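# About us (well, mostly about laundry)

Hi, and welcome to Faneria! If you've landed here because there's a mountain of clean clothes on your bed and you'd like somebody else to deal with it, you're in the right place. I started this little home tidying business after years of folding for my own family, then for my sister's family, and then for a neighbor who insisted on paying me in plum jam (excellent jam, by the way).

We're a team of 2 these days, working out of a former shoe repair shop on Rosales Street. It's 900 square feet, which sounds like plenty until you fill it with shelves, hampers and one enormous ironing table! Most of our work happens in your home, though. We come over, we sort, we fold, and we put things away where you'll find them again.

People ask me all the time why I fold on the bed. It's the biggest flat surface in most houses, it's a decent height, and you can lay a whole T-shirt out on it with the collar away from you and the hem toward you. Then one side comes in, sleeve and all, and you smooth as you go. I don't like a crease running through a chest logo, so that's the part I plan around.
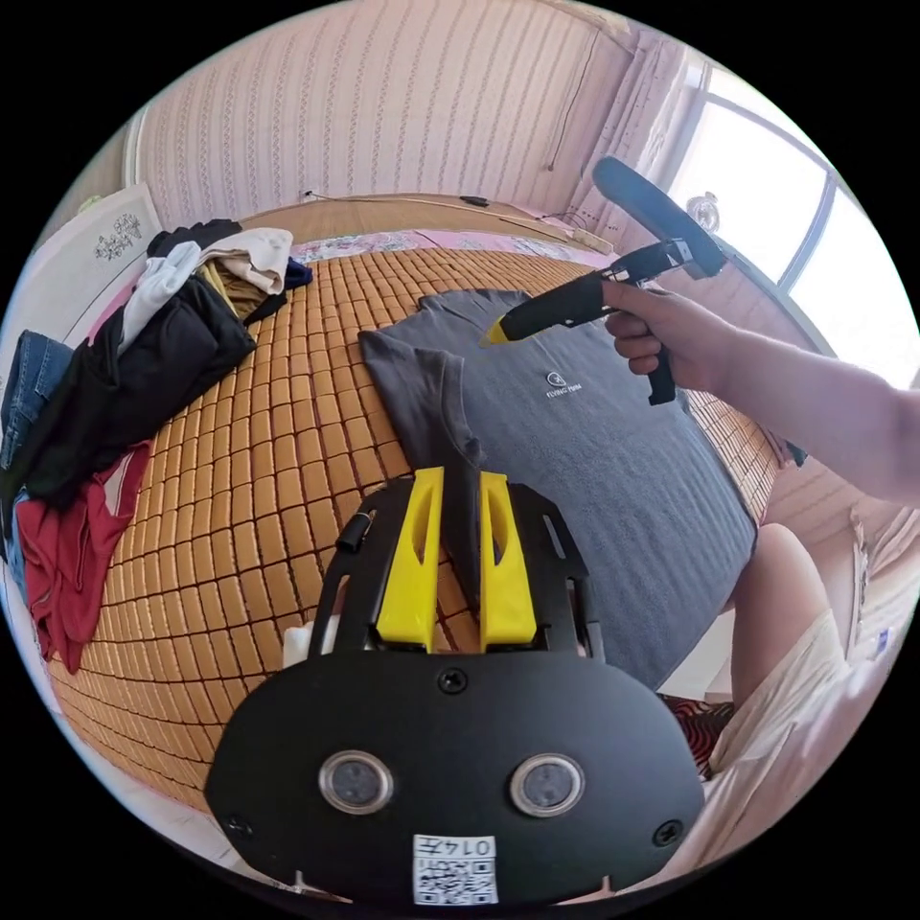
*A dark gray Flying Fish tee on the bed, with one sleeve creased over.*

T-shirts are still my favorite thing to do. Sweaters are fine, jeans are easy, and fitted sheets I'll do if you ask nicely. We visit 110 homes a year now, and I'd say every one of them has a drawer of tees packed so tight that you can't see what's in it. We stand them up on edge, like files, and suddenly the shirt you'd been missing since spring is right there at the front.

We also run a folding class called Prostutetti, back at the shop, for anyone who'd like to learn it themselves. It lasts 2 hours and you bring your own basket (clean clothes only, please!). Kids are welcome if they come with a grown-up, and they usually end up faster than the grown-up.

The next round of classes starts in November. Stop by the shop any morning before noon, or leave a note in the mail slot with your number and I'll call you back.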